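Notes for the community music evening, Drunstead hall, July 9, 2023. Keep to 36 minutes, then questions.

Start with who the talk is for: adults who want to learn an instrument and think they left it too long. Ask for a show of hands. Who played as a child? Who still has the instrument?

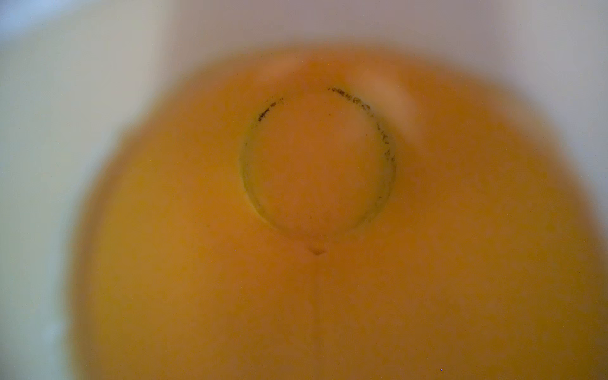 Choosing an instrument comes down to sound and hands. Play the two clips, cello first. A beginner should like the low notes, since that is where the first months are spent. Mention warmth of tone, and point to the orange on the screen, soft at the edges and deeper in color toward the left. A cello in a small room sounds close to that. A trumpet doesn't. Move on to renting.

## Renting or buying

Rent for the first year. The Coetzee shop rents student cellos and takes part of the fee off the price if you buy later. A decent used one there was $900 in April. Strings and a bow rehair are extra. 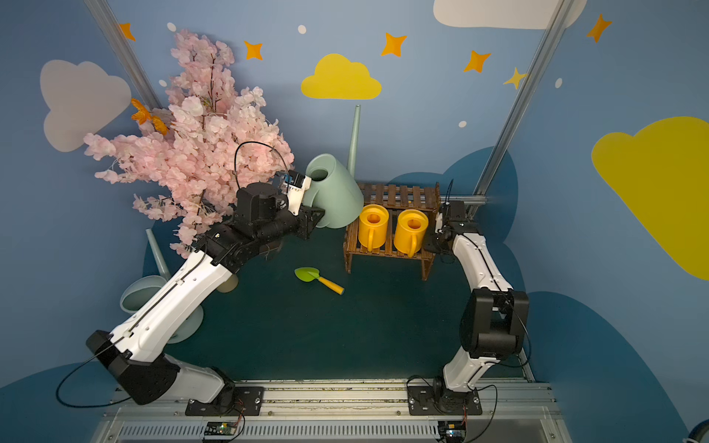
*Two arms, two green watering cans, painted clouds behind.*

Pause for questions on cost. If the group is quiet, go to practice.

What to cover on practice:

- Short and daily works better than one long session. Fifteen minutes is fine.
- Tune before you start, every time. Show the peg and the fine tuner.
- Play the slow scale with the bow only, then add the left hand. 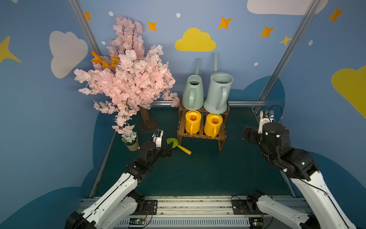 - Write down what you played. My own notebook has 1,372 entries, and most are one line.

## Playing with other people

The Mosivlow beginners' orchestra takes players after two terms of lessons. No audition. Parts are simplified, and the second cellos mostly hold long notes.

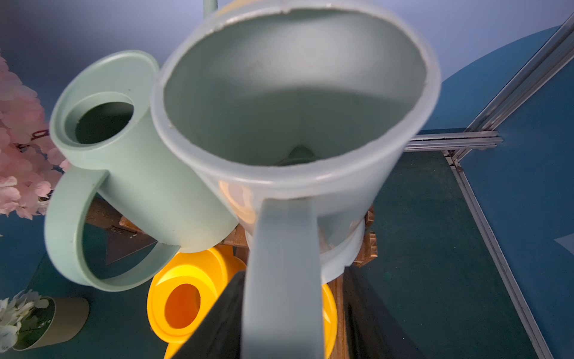
Long notes are good for new players because they give you time to listen. Say where to sign up (sheet by the door), then play the Pirnano recording, first two minutes only. Lights up. Take questions.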